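The Gripper on My Kitchen Counter

I've had the Larside two-finger kit for most of a month now, and my kitchen has not been the same since. It came in a box no bigger than a toaster: the gripper, a wrist mount, a little camera, a bag of screws and a power brick that runs warm enough to worry the cat. I paid $129 for it (the arm is extra, and I already had one from Henao that had been gathering dust since March).

Putting it together took me a whole evening. The manual is 12 pages long and four of those are about warranty. The screws for the mount and the screws for the fingers look almost the same, so sort them on a plate first! I didn't, and I spent a good half hour backing them out again.

Once it's on, though - what fun. You pick a task from the Larside app, guide the arm through it by hand a few times, and then let it try alone. I started with markers, partly because the starter tasks suggest pens and partly because my desk is buried in them. 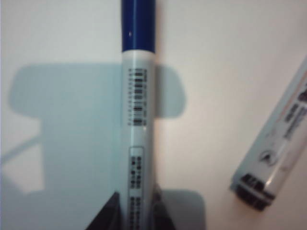 Marker duty, from the wrist camera.

A marker is a sneaky thing to pick up. It's smooth, it rolls, and it's a lot longer than it is wide, so a grab at the wrong spot sends it swinging. My first day was mostly me crawling under the table. I wrote to Quang Vương, who handles support at Larside, and he told me to slow the closing speed and drop the grip force to 29 on the app's scale. That helped a ton, and I wish the app had started me there.

The camera is the part I'd fix. It focuses badly up close, and small print turns to mush, so forget about having it read labels for you. For finding a shape on a plain tabletop it does fine. My friend Nanami Morikawa runs the pricier Prarell gripper in her workshop, and her picture is much sharper, but she paid a lot more for it and still keeps spare fingers in a drawer.

Larside says the finger pads are good for 200 hours. I'm nowhere near that, and mine already look a bit shiny at the tips. A new pair ships free in the first year, you just have to ask.

Would I buy it again? Yes, if you've got an arm sitting idle and don't mind a few lost evenings. I'm moving on to teaspoons this weekend, and I've put the good ones away.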